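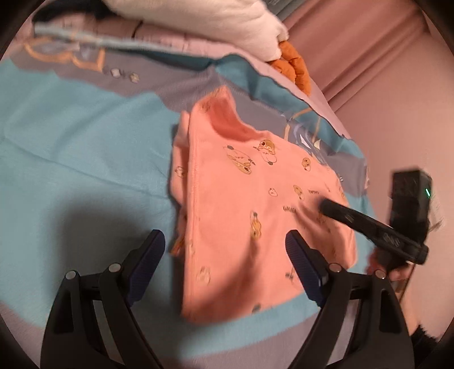

Folding practice on the bed: the pink top, with the pads either side of it.

Looking after the grippers
2020-05-09
By Necati Yurt
4 min read
Search the newsletter Go

A few of you wrote in after the last issue asking how we keep the hand-held grippers going, so I've finally sat down to write it up (with a cup of tea and one of the things in bits on the kitchen bench).

We work in pairs, right hand and left hand, and mostly on clothes. Clothes are gentle, you'd think. They're not! Fluff gets into everything. It packs in behind the pads first, then it works its way down to the pins where the fingers pivot, and by the time you feel the squeeze going stiff there's a proper little felt mat in there. I pulled one out of the Zollen pair last week that I could have posted home to Mum.

So, my routine. Before a session I open and close each gripper slowly a few times and watch the tips. They should meet flat, across the whole pad. If one corner touches first, the finger has crept on its pin, and I back the screw off, square it up against the edge of a steel ruler and nip it down again. Don't lean on it. Daichi Takagi stripped one in July doing exactly that and he still hears about it from me.

Pads I wipe with a barely damp cloth and leave to air. No sprays. I tried a Grostar cleaner once and the rubber went shiny, and shiny pads are hopeless on thin cotton, they just skate. We swap pads at 1,000 squeezes on the counter, or sooner if the texture's gone smooth in the middle. The last set only made it to 245 before one started peeling at the corner, which I put down to my gluing. It was late.

Pins get one drop of light oil on the end of a toothpick, then a good wipe, then another wipe. Any oil left over ends up on somebody's singlet.

The other thing that catches people is the cable. Give it a loop of slack at the wrist and strap it there. If it's tugging, your hand starts to favour one side without you noticing, and then all your folds lean. I went back through 241 of mine from the Plalleo job and the whole second half had a tilt to it. A bit embarrassing, that.

Last of all, check the little light before you start a fold, every time. I've done a lovely tidy stack of kids' tops with nothing recording and I don't recommend it.

Spare pads are in the Avcı tin on the second shelf, screws in the jar beside it. If you take the last of either, write it on the lid please, I'm putting an order in this month.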